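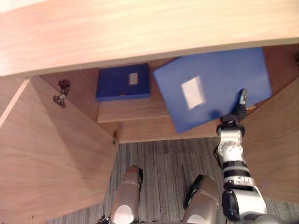 Fluna (opera)

Fluna is a chamber opera in 2 acts, first performed at the Flurnimbridge Playhouse. It is scored for four singers, a small children's chorus and an ensemble of nine players, and lasts about 80 minutes without an interval. The libretto is in English.

Background

The work was commissioned by the Lindgren Trust, which had already paid for two song cycles at the same theatre. The first plan was for a one-act piece for schools. A second act was added after a workshop in April, when the chorus part was also made longer. The Playhouse seats 326, and the score was written with its shallow pit in mind – there are no trombones, and the percussion is shared between two players.

Synopsis

Act 1. Fluna, a ferryman's daughter, hears a voice from the far bank of the river each evening. Her father forbids her to cross. The trader Gimer offers to carry her over in return for her name, and she agrees.

Act 2. On the far bank Fluna finds a village where everyone has made the same bargain. She learns that the voice was her mother's. The children of the village give her a new name, one syllable each, and she rows home. Gimer is left on the landing stage.

Roles

Fluna, soprano
The Mother, mezzo-soprano
Gimer, tenor
The Ferryman, bass-baritone
Village children, chorus

Music

Most of the vocal writing is close to speech, with set pieces kept for the crossing and the naming scene. The river is represented by a repeated figure for harp and bass clarinet. Gimer sings in a waltz rhythm throughout, except in his last entry, which is unaccompanied.

Performances

The première took place on August 7, 2019 and was followed by three further performances. A concert version without the chorus was later given in the same town. The vocal score is available for hire – the full score has not been published.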